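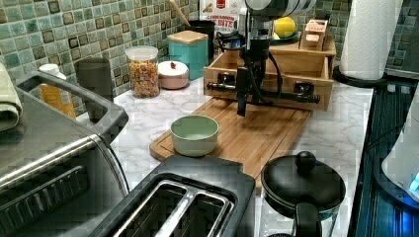 2 min read

I said in May that I'd give the Kurian software a fair go before complaining about it. I've given it 19 days. I'm complaining.

The job was to pick up a small bowl from a cutting board and put it down again. The Zolotcombe demo makes this look like nothing, but their bench is bare and ours is a kitchen counter with a toaster at the front and a kettle at the far end.

On the run I care about, the arm stopped partway down and threw error 404, which the manual lists as "target not found". Fine. It lost the bowl. What bothers me is that it cleared the error by itself after 15 seconds and carried on down, with my hand near the board. I hit the stop. No harm done, but I had taken the word "stopped" at face value and I won't again.
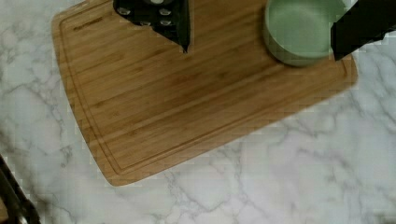

Support at Zitomgate told me the restart is a "recovery behaviour" and that it's on by default. I asked who thought that was a sensible default on a machine with pointed fingers. No answer to that part. They suggested dropping the speed to 80 per cent, as if a slightly slower surprise would cheer me up.

So recovery is switched off, and every fault now needs someone to press the button. It's slower and the log is uglier. The old Disel controller worked that way out of the box — I used to grumble about it.

I still don't know why it lost the bowl. My money's on the calibration, which I'll redo before it gets another go.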